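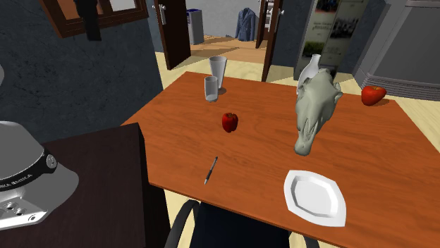 Tabletop scene in Vida with the arm at left. Skull and bottle are right of center.

Arm drops out with a contact fault right after reset, gripper nowhere near anything

Elorthorpe Help > Simulation > Physics and contact
Tags: contact-fault, reset, collision-mesh, vida

graspbench_k
Posted in September

I have a tabletop clutter task running in Vida, with motion planning and the safety layer handled by Onis. The objects are two drinking glasses, two apples, a pen, an animal skull, a white bottle and a plate. The task is to pick up the pen and put it on the plate. The other objects are distractors and should never be touched.

Out of 100 episodes, 6 end in a fault before the arm has done anything useful. The arm leaves its home pose, moves for a fraction of a second, and Onis latches a protective stop. The log shows this:

contact monitor: external force above limit on link 7
state: PROTECTIVE_STOP (latched)
contact pairs this step: 2,720

On a good episode the pair count stays in the low hundreds. The large number always appears on the step before the stop.

What I have checked:

The arm is not in self-collision at home. I swept the home pose through the planner's self-collision check with padding on and it passes.

The table is a static body. Turning its collision off makes everything fall through, as expected, so it is at least being used.

The gripper payload is set correctly. Changing it does not change the fault rate.

Rendering shows no overlap between any objects at reset. The bottle stands directly behind the skull from the camera's side, and there is visible clearance when I orbit the view. The glasses are close to each other but are not touching either.

The faults do not line up with one random seed range. Object positions get a small jitter at every reset, and yaw is randomized for the skull and both apples.

The workaround so far is to clear the stop and reset the episode. I would like to stop doing that, because the same task definition will be used on the real arm at our Wetumlow site, and I do not want an auto-clear on a protective stop anywhere in that code path. Raising the force limit also makes the fault go away, and I do not want to ship that either.

Is this a contact monitor bug, or is something wrong with my scene?

ferrule22

Probably the time step. Halve it and double the solver iterations. I had an arm that shook at startup and this fixed it. Also check that you are on the latest version of Vida.

Comment from graspbench_k:
Tried both. Halving the step makes the fault slightly later in wall time and the pair count is the same. Version is current.

Comment from ferrule22:
Then I would increase the force limit a bit. Mine is set pretty high and I have had no trouble.

Comment from meshwarden:
Please do not do this if the config is shared with hardware. The limit is there for the real arm. If a simulated episode trips it, find out what applied the force.

meshwarden
Accepted

It is your scene. The contact monitor is doing what it should.

The clue is the pair count. Eight objects standing apart on a flat table do not produce thousands of contact pairs. You get numbers like that when two detailed collision shapes start a step deep inside each other, and every piece of one is tested against every piece of the other. The rendered meshes look separate because the physics engine is not using the rendered meshes.

By default, the Vida importer builds one convex hull per object. For an apple that is close enough. For a skull with a long, tapering snout, a broad cranium and bony projections at both sides, it is a poor fit. A single hull stretches straight from the projections down to the muzzle and fills all the open space between. It is a good deal bigger than what you see. The bottle is standing directly behind the widest part. With an unlucky yaw and an unlucky jitter, the bottle spawns inside the skull's hull.

A single hull against a single hull would still not give you 2,720 pairs, so I suspect somebody has already run convex decomposition on one of the two and left it at the default piece count. Look in the asset folder for a second collision file next to the skull.

What happens next is simple. On the first physics step the solver finds deep penetration and pushes the two bodies apart. The bottle is the lighter one, so it leaves quickly. Depending on the direction it goes off the back of the table, or into another object, or into the arm. When it reaches the arm, the monitor sees a force on link 7 that it cannot explain and latches. The episodes where it misses the arm do not fault, so your real count of bad resets is higher than 6. Those episodes are in your results now, with a distractor missing or lying on its side.

To confirm it:

1. Turn on the collision shape overlay in the viewer. Leave the render meshes visible so that you can compare them.
2. Load the seed of a failed episode and pause before the first step.
3. Look at the skull and the bottle from directly overhead. The overlap should be plain.
4. Advance a single step and print the linear velocity of every free body. Anything above your rest threshold was ejected.

To fix it:

Rebuild the skull's collision shape with a capped decomposition. You do not need the ridges and slits along the nose. A handful of convex pieces for cranium, projections and snout is plenty for an object that the gripper is never meant to touch.

Compute the spawn clearance from the collision shapes, after yaw has been applied. From your description I think the sampler is checking center distances before rotation. That works for round things and fails for anything long.

Add a settle phase with the arm disabled. Let the objects come to rest, compare each pose to its spawn pose, and reject the reset if anything moved more than your tolerance. Log the rejections. If you reject silently you will not notice when someone adds another bad asset.

Keep the force limit identical in both configs, and remove the auto-clear entirely.

While you have the overlay open, check the plate and the glasses too. A single hull closes off the recess of the plate and the mouth of each glass. For the glasses this makes no difference to your task. For the plate it does: the pen will rest on an invisible lid at rim height, and a success check based on height may pass in simulation for a placement that would land differently on a real plate.

Comment from graspbench_k:
Confirmed. There was a decomposed collision file for the skull that I did not know about, and one of its pieces spans both projections. Overlap with the bottle on all the failed seeds. I went back through the passing episodes as well and several have the bottle on the floor. Those results are being thrown out.

Comment from meshwarden:
Good. Keep one failed seed as a regression test for the sampler.

Comment from graspbench_k:
Done. You were right about the plate as well. The pen was floating. I replaced the plate's collision shape with a flat base and separate convex segments for the rim. I had to lower the height threshold in the success check to match.

quietservo

The accepted answer covers the cause. One addition about the Onis side, for anyone whose stop is latched by a planned path and not by a flying object.

Onis keeps its own copy of the planning scene. It is built from the asset folder at load time and does not pick up a changed collision file until the scene is reloaded. If you rebuild the skull in Vida and only restart the episode, the planner still has the old shape. The result is a planner that refuses paths that are clear, or accepts ones that are not, depending on which way the shape changed. Force a full scene reload after any asset edit, then compare the object count and bounding boxes on both sides before you run.

On furniture: the planner only knows what you have given it. In the screenshot there is a dark cabinet right by the arm and a chair partly tucked under the table. If those are visual only, the planner will route an elbow through them without complaint. Add them as static boxes. The real chair will not stay in the same place, so either keep it out of the cell or make the box generous.

Comment from graspbench_k:
Both were visual only. Added as boxes with 2 cm of padding. Planning time went up slightly and no paths were lost.

Comment from ferrule22:
Does the reload also clear the latched stop?

Comment from quietservo:
No. The stop has to be acknowledged separately, and on hardware it should be a person at the cell who does it.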